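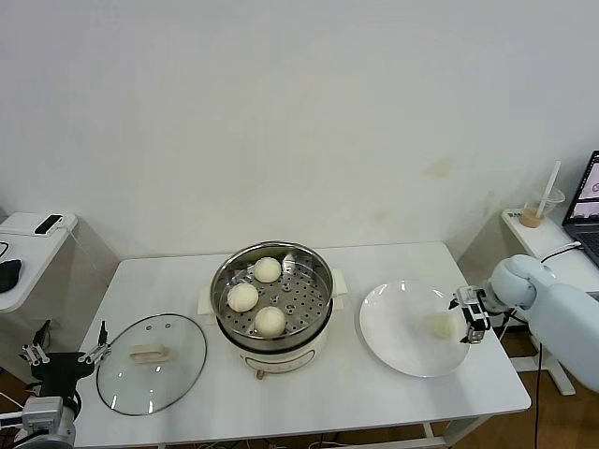 Three buns in the steamer and one on the plate.

14 May 2023
By Murali Poduval

I promised a few of you I'd write up the steamed buns, so I've finally sat down with a mug of tea to do it. I've been making them since October, when my bamboo basket went mouldy at the back of the cupboard and I gave in and got an electric pot with a steel tray. I was a bit snobby about electric steamers before that (my aunt swore by a wok and a folded tea towel) but I'm completely won over!

The dough is the easy part. Plain flour, warm water, a spoonful of sugar and a sachet of yeast, kneaded until it stops sticking to you. I leave mine under a damp cloth while I do the crossword. Then knock it back, shape it into balls and let them sit again on little squares of baking paper until they look puffy and feel light when you pick them up. I skipped that second rest once when I had people coming and we ate something very like golf balls.

Now, the steaming. Don't crowd the tray. Buns swell more than you think they will, and if they touch they tear when you pull them apart – still nice to eat, but not what you want for company. Three at a time is plenty in mine. I start them over cold water, put the lid on and leave well alone. Mine has a glass lid, so there's no excuse for lifting it to have a peek, though I have been known to.

When the time's up, switch off and wait 5 minutes before the lid comes off. This is the bit I'd underline if I could. Whip it off straight away and the cold air can make them wrinkle and sink, and you'll be so cross. Tip the lid away from you as well, as it will be dripping and you don't want that all over your lovely smooth tops. Then lay it flat somewhere and have a big plate waiting.

They keep 2 days in a tin and freeze beautifully. For fillings, I like red bean best, but Jean at the Jerkley stall tells me leftover curry works a treat, so that's next on my list. Plain ones are very good torn up and dunked in soup, too.

If you've got a filling I should try, drop me a line or catch me at the Korkenberg hall kitchen, where I'll be making another batch for the spring lunch. Bring a tub if you want to take any home!

Contact the newsletter | © 2023 Korkenberg Kitchen News | Back to top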